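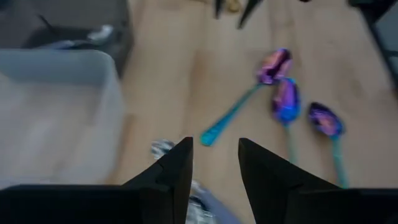
I need to replace the cover on my ironing board and I'm stuck on which type to get. The old one is plain cotton, the padding has gone flat and I can feel the metal mesh through it when I do collars. I like the look of a silvery, mottled white and grey like the blurry patch between the two black points in the photo, as it shouldn't show marks as much as plain white. The shops near me (3037) have plenty of the shiny coated covers but only one or two cotton ones. Is the coated kind any good, or does it make the clothes damp? I use a steam iron, mostly on work shirts and pillowcases. The board is an old Kirnico and it's wider than the ones they sell now, so fit is a problem as well.

3 answers

Answer 1 (marked helpful)

I've had both. The coated covers bounce heat back up into the shirt, so you can get away with a slightly cooler setting. The trouble is steam. It has nowhere to go, so if you use a lot of it the underside of the shirt stays damp and you end up creasing it again when you turn it over. For work shirts with plenty of steam I'd stay with cotton and spend the money on the pad underneath.

Take the old cover off and measure the board itself at the widest part and from nose to tail. Don't go by the old cover as they shrink and stretch. You want the new one to be at least 5 cm bigger all the way round so there is something to tuck under. Drawstring is better than elastic on an odd-sized board. Elastic gives up after a year or two and then the nose end slips off every time you do a sleeve.

For the pad, thick felt is best. Foam is fine to begin with but goes flat and crumbly – I think that's what has happened to yours. Put the felt on first and smooth it out, then do up the cover firmly. Tighten it again after the first few uses.

If you're set on the silvery look, wash the cover by hand. Mine went through the machine and the coating came off in flakes, which then stuck to a navy skirt.

Answer 2

just get the biggest one they have and use safety pins underneath. been doing that for years

Answer 3

Triantafyllou in the arcade will make one to size if you bring in the board or a paper tracing. They did mine in September from a patterned cotton I took in myself. They need fabric that can take a hot iron, so no polyester. Ask for a cord channel, not elastic.

I tried a Radach cover before that and it was too short for an older board. The Pekley one was long enough but very thin.

Comment from the person asking

Thanks all. Measured it and the top is too wide for anything on the shelf, so I'll do a tracing and ring the arcade place. Will get felt for underneath – does it matter if it's wool or not?

Reply to comment

Wool is better with heat. Check the label, some craft felt is acrylic and will melt.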